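4 Fitting and levelling the worktop

This section covers the Dareck worktop on the Dekora frame, in both the fixed and the folding version. Read it through before starting. The frame must already be assembled as set out in section 3, with all corner bolts finger tight only.

4.1 Before you start

Two people are needed to lift the worktop. Lay it face down on a clean blanket and check that the eight threaded inserts are free of paint and dust. If an insert is blocked, run one of the supplied bolts in and out by hand. Do not use a power driver on the inserts.

You will need:
5 mm hex key (supplied)
13 mm open-ended spanner
Spirit level, at least 500 mm long
Tape measure
Pencil

CAUTION: The short bolts (bag C) and the long bolts (bag D) have the same thread. A long bolt used in a worktop insert will come through the upper surface. Keep the bags separate until they are needed.

4.2 Fixing the worktop to the frame

1. Lower the upturned frame onto the underside of the worktop. The cross rail with the Carnis label goes at the back.
2. Measure the overhang at both ends. The two measurements should agree to within 2 mm. Slide the frame until they do.
3. Mark the position of the frame lightly in pencil at each corner.
4. Place one plain washer and one spring washer on each short bolt, with the spring washer next to the bolt head.
5. Start all eight bolts by hand. If a bolt binds in the first two turns, take it out and start again.
6. Tighten the four corner bolts in diagonal order, then the four middle bolts.
7. Tighten the frame corner bolts fully.
8. Turn the table onto its feet. Lift it clear of the floor while turning; do not pivot it on two legs.

Note: On the folding version, the hinge plates take the place of the two middle bolts on the left side. Fit the plates with the countersunk screws from bag F and leave the hinge pins out until the table has been levelled.

4.3 Levelling

Put the table in its final position. Each foot has 11 mm of adjustment. Where the floor is out by more than this, use the Ersoy packing discs under the low feet, up to two discs to a foot.

1. Screw all four feet fully in.
2. Set the level along the back edge. Unscrew the lower back foot until the bubble is central.
3. Set the level from back to front at the left end and adjust the front left foot.
4. Repeat at the right end.
5. Set the level across both diagonals. Correct any error at the front feet only.
6. Hold each foot still and tighten its locknut against the leg with the 13 mm spanner. 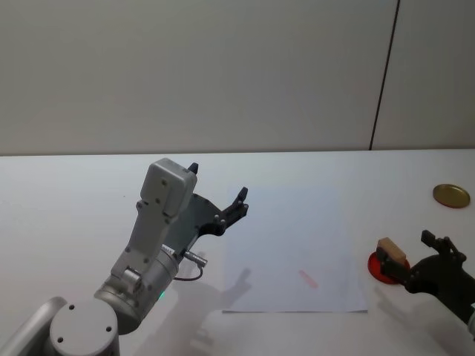 Figure 4. White worktop in use.

Press down on each corner in turn. If the table rocks, slacken the locknut on the foot that lifts, unscrew that foot a quarter turn and tighten again. Check the level once more after a week and then every August, or whenever the table is moved.

CAUTION: Do not drag the table once the feet have been extended. Side loads can bend the foot stems.

4.4 Fitting the cable tray

The tray is 357 mm wide and hooks onto the back rail.

1. Remove the two plastic plugs from the back rail.
2. Hook the tray over the rail with its open side facing up.
3. Fit one M5 screw at each end. Do not overtighten.
4. Feed the mains lead through the left-hand slot and leave enough slack for it to reach the floor without pulling.

4.5 Care of the surface

Wipe with a damp cloth and a little washing-up liquid, then dry. Do not use scouring powder, bleach or acetone. Stand hot items on a mat. Small scratches can be reduced with the white paste from kit 500, following the instructions on the tube.

Replacement bolts, feet and washers are listed in section 9. Quote the number stamped inside the back rail when ordering.

Section 4 revised by Định La.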